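桌面餐具归位与晾放顺序研究
课程项目报告 第二组:Ivana Retamal、Xuân Hứa

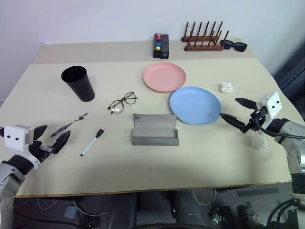 一、研究对象
本项目讨论小型公用桌面上餐具与随身物品混放时的整理顺序。观察地点为Biltotdale宿舍的公共活动室,使用者共15人。整理前的典型状态是餐具与个人物品交错:粉色圆盘与浅蓝色圆盘部分重叠,黑色杯子立在左侧,圆框眼镜展开放在桌面中部,墨镜则折叠后靠近后缘。木制沥碗架位于桌面靠墙一侧,因此归位路径以由前向后为主。

二、方法
整理分两种顺序。顺序A先收个人物品,再将盘子插入沥碗架;顺序B先处理盘子,后收个人物品。每种顺序各做10次,计时从接触第一件物品开始,到最后一件放定为止。盘子重叠时先取上层,插入木柱之间后松手,倾倒则重放,时间计入总时长。

三、结果
顺序A平均用时约91秒,顺序B略长。差异主要出现在取盘阶段:眼镜未收走时,操作者需绕开镜腿,取盘动作变慢。顺序B中有9次出现停顿或改变路径,顺序A中较少。

四、讨论
沥碗架的木柱间距固定,两只盘子直径不同,较大的一只插入后倾角偏大,宜放在外侧。杯子不入架,单独倒扣晾放。纸团类杂物在两种顺序中均最后清除,对用时影响不明显。样本仅限一张桌子,二月补测时将增加碗和餐叉,并记录操作者的惯用手。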